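**Town library in Lukevska will stay open until 10 in the evening**

The public library in Lukevska will keep its doors open until 10 p.m. from August, after a trial in the spring brought more readers than the town had expected. The longer hours will apply to the main reading room and the children's floor. The small map room will continue to close at 5 p.m.

During the trial, 483 people signed up for a new library card. Many of them work in the shops and workshops near the river and could not come before closing time in the past. The library used to close at 6 p.m., and people who finished work at that hour had to send a family member to return their books.

"We had asked for this for a long time," said Carys Wogan, head of the library. "In the first evenings it was very quiet, and I was a little worried. By the third week we had to bring up chairs from the cellar."

The town will pay for two more members of staff, who will work only in the evening. One of them will be at the front desk, and the other will help visitors with the computers and with official forms. The library says that help with forms was the service which people asked for most often during the trial, together with printing.
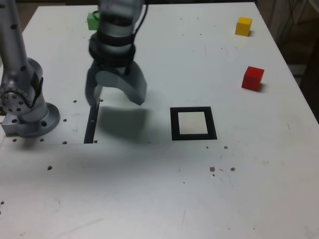 Not everybody was satisfied at the beginning. Some neighbors on Nyberg Street wrote to the town and complained about noise from bicycles and from groups who stayed talking on the steps after closing. The library has now agreed to use the side door after 8 p.m. This door opens to the parking lot, where there are no apartments.

The last bus is still a problem for readers who live outside the center. Line 2 to Bremach leaves at 9:40 p.m., so passengers must leave the library before it closes. The town has asked the bus company to move the departure by half an hour, but it has not received an answer yet. The matter will be discussed again after the summer.

Fees will also change a little. Cards remain free for children and for retired persons, and the price for other adults stays the same as last year. The fine for late books will be removed for all readers. Those who keep a book for more than 100 days will be asked to pay for a new copy.

The evening program is not complete, but the first events are already known. A reading group for crime novels will meet twice a month, and a conversation table for people who are learning the language will take place every week at 7 p.m. Places at the conversation table are limited, and it is necessary to write your name on the list at the front desk.

The café on the ground floor will keep its present hours and close at 6 p.m. Drinks with a lid are allowed in the reading room.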